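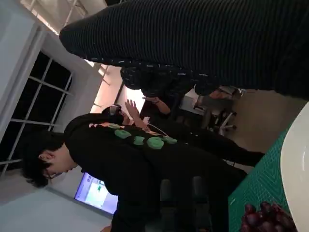
Evening work at the bench, seen from the wrist camera. Headset in use on the left, grapes on the mat.

Log the Boring Parts

December 11, 2024

Most of what goes wrong in a robot learning project is blamed on the model. I have come to think the blame usually belongs a few steps earlier, in the recording software, and that small teams should spend a good deal more of their time there than they do.

I write control and recording code for a small group in Plavville. We collect demonstrations by teleoperation: a person in a headset drives the arm, the arm does something simple with an object, and everything gets written to disk. Later a policy is trained on it. The recorder is called Vuker. It has no paper, no logo and one page of documentation, most of it out of date. It is also the piece of software that decides whether the rest of our work means anything.

The usual argument goes the other way. Data is noisy, people say, and a big enough model will sort it out. Collect more and stop fussing. There is some truth in this. A policy can put up with a clumsy operator, a shaky approach, a second try at a grasp. Those things are noise in the ordinary sense, and some of it even helps, because the policy gets to see what a recovery looks like.

A clock error is a different kind of problem. Last January we had a set of 100 episodes that looked fine. The video was sharp and the joint traces were smooth. The trained policy closed the gripper early, nearly every time. We changed the learning rate, the image size, the action chunk length. We retrained it 3 times. Then somebody plotted gripper current against the wrist images and the two were out of step by 7 frames. The camera driver was stamping images when they left its buffer, and the arm was stamping its state at the moment of reading. The policy had learned just what we gave it.

More data would not have fixed that. Another thousand episodes with the same offset would have taught the same mistake more firmly.

Soft objects make this plain. With a wooden block you can be late or early and still end up holding the block. With a grape there is a short stretch between touching the skin and crushing it, and if the images and the finger position disagree about when contact started, there is nothing useful to learn from that stretch. I like fruit as a test for this reason. It is cheap and it shows up bad timing quickly.

So here is what I think a recorder owes the people who use it.

It should stamp every message at the source, on one clock, and write down which clock that was. If a device can't do this, the recorder should measure the delay and store the number next to the data. Storing a corrected time and throwing away the raw one is a mistake we made ourselves. Keep both.

It should record what the operator asked for as well as what the arm did. These are not the same thing. Between the hand and the motors there is a filter, a speed limit, an inverse kinematics solver and a collision check, and each of them changes the command. We kept only the final joint targets for a long time. When we later wanted to loosen the speed limit, the old data was no help, as the limit was baked into it.

It should refuse to start when something is missing. Our old version printed a warning in a terminal. A person wearing a headset can't read a terminal, and the people standing next to them are looking at the arm. Now a missing stream blocks the episode and plays a tone. There were complaints in the first week, mostly from me.

It should also save the settings. I mean all of them: exposure, gains, the commit hash, the calibration file itself and not just its path. The path is worthless once someone overwrites the file, and someone always does.

The strongest objection to all this is time. A group our size has few hands, and an afternoon spent on timestamps is an afternoon without data. I felt that way too. But the January set cost us far more than an afternoon, and we had to throw it out in the end. We could have shifted the images by the offset, except that the offset drifted over the course of a session and we had not logged enough to follow it.

A second objection is that good tools exist already, so why write one. I would use somebody else's if it fit. We tried two. Both assumed a fixed set of sensors started in a fixed order, and our bench changes from week to week. The planner, which we call Mander, we were happy to build mostly from borrowed parts, and I would do that again. Planning is a problem many groups share in nearly the same form. Recording touches every odd cable on your own bench, and that makes it hard to borrow.

I don't claim that careful logging gives you a good policy. We have tidy data now and some of our policies are still bad. The difference is that when one fails I can open the episodes, line up the hand, the command, the arm and the image, and trust that they belong to the same moment. Then I can argue about the model with a clear conscience.

The current job is the headset pose stream. Its timestamps come from the headset's own clock, and I have not yet found a way to measure the drift while a session is running. For now Vuker checks it at the start and end of every session and stores both values.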